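Notes from a spreadsheet of Rundbridge listings

I've been meaning to write up the listings spreadsheet since May, when I closed it off. A couple of people asked for it after my last post about renting and I kept saying soon.

Background for anyone new. We rent the back half of a duplex in Rundbridge, on the school side of the railway line, and we've been half looking to buy for a good while. I got sick of agents telling me what the market was doing, so each morning before work I wrote down every new sale listing in our postcode. Address, type, bedrooms, the advertised price or guide, the date it went up, every change to the wording, and what it sold for if the price was ever published. It took a few minutes with a coffee. By the end there were 244 rows in it.

I'm not an economist and it's one suburb. The national figures that get quoted on the news cover places I'll never live in, and a monthly median for Rundbridge alone jumps all over the place depending on whether three big houses on the hill happened to sell. So take what follows as one person's notes.

The first thing that stood out was how many listings had no price. "Contact agent" was the most common wording by a long way. Next was "expressions of interest", and after that a range so wide it didn't help. When I rang about the ones with no price I was usually given a number over the phone without any trouble, so I don't know why it couldn't go on the ad. Gisler, the agency with the green boards, was better than most and printed a guide on nearly everything. Baron hardly ever did.

Guides moved more than I expected. Of the homes that started with a printed guide, 29 had it changed at least once before they sold or were withdrawn. I'd assumed most of the changes would be downwards, given how the papers were writing about the market. Units mostly went down. Houses on a full block mostly went up, usually in the week before auction.

Time on market is the figure I'd trust the least. The big sites restart the clock when a property is taken down and put back up with new photos, and some agents do this as a matter of course. There was a brick veneer place near the oval that had been "new this week" on three separate occasions. Going by my own dates, the typical house took some 40 days from first ad to sold sticker. Units were slower, and the ones above the shops on the main road were slower again. I think that's mostly the body corporate fees, which are high in those buildings because of the lifts.

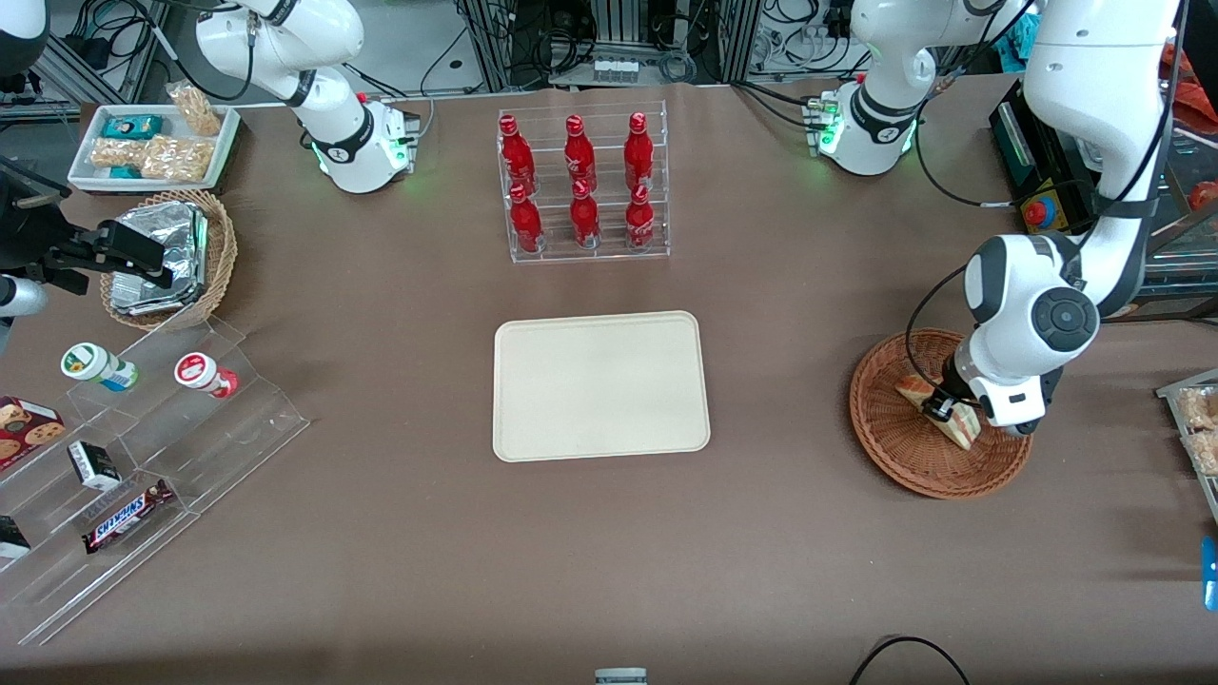
A wrapped sandwich in one basket, foil-wrapped food or similar in the other.

Open inspections tell you a bit that the spreadsheet can't. We went to plenty of them, usually the late morning ones so we could fit in the shopping first. Crowds didn't line up with results very well. One weatherboard cottage had people queued down the drive and passed in at auction with a single bid. A plain unit behind the medical centre had us and one other couple through, and it was under contract before I'd got home and typed in the address. I stopped reading anything into crowds after that. A lot of them are neighbours having a look, and fair enough, I've done it myself.

I did ask the same three questions at each one. How long has the owner had it, has there been an offer, and is there a building report I can see. The first was nearly always answered. The second got a smile. The third depended on the agency, and where a report was available it cost less to buy a share in it than to get our own. We bought two of those. Both were worth the money, one for the stumps and one for a bathroom that had been retiled over something the inspector didn't like the look of.

On the software side, I started out with Prolilura, which saves searches and sends an email when a listing changes. It was fine for new listings. It missed wording changes, though, and it treated a relisted home as a different home, so I went back to doing it by hand. If all you want is a heads-up when something comes on, it'll do the job.

What I'd do differently. I should have put land size in its own column from the start instead of in the notes. I should have recorded the name of the street and the side of it, because the north side of our longer streets backs onto the creek reserve and sells differently from the south side. I also lumped townhouses in with units for the first few weeks and had to go back and separate them, and I'm fairly sure I got a few of them wrong. Anything I say about units should be read with that in mind.

I also should have kept rentals in a second tab. Quite a few of the homes that were withdrawn from sale turned up for lease a fortnight or so later, and I only noticed because I recognised the kitchens. That would be a useful thing to know the size of. From memory it was more common with units, and the rents being asked were well above what we pay, which didn't do much for my mood.

As for whether we're any closer to buying, a little. We've dropped the main road from our search and added the older estate past the depot, where the houses are small but the blocks are decent and the guides were closer to the final price than anywhere else on my list. We've also got a better idea of what we can't afford. The broker has redone our numbers and we have a ceiling we both agree on, written on the fridge calendar so that neither of us can pretend to forget it at an auction.

A reader asked whether I'd share the file. I'd prefer not to post it as it stands, since the notes column has remarks about people's homes that I wouldn't want the owners reading. If I get time I'll strip that column out and put up the rest. The dates and prices were all public at the time.

I've started a new sheet with the extra columns, rentals included. It has a handful of rows so far. The cottage with the queue down the drive is back on, with a different agent and the front fence painted.

Posted in: house hunting
7 comments | 12 shares

Get new posts by email. Enter your address and we'll send a note when something goes up. Unsubscribe whenever you like.

This site uses cookies to remember your settings. Accept | Manage

Contact | © All text belongs to the author of this blog | Back to top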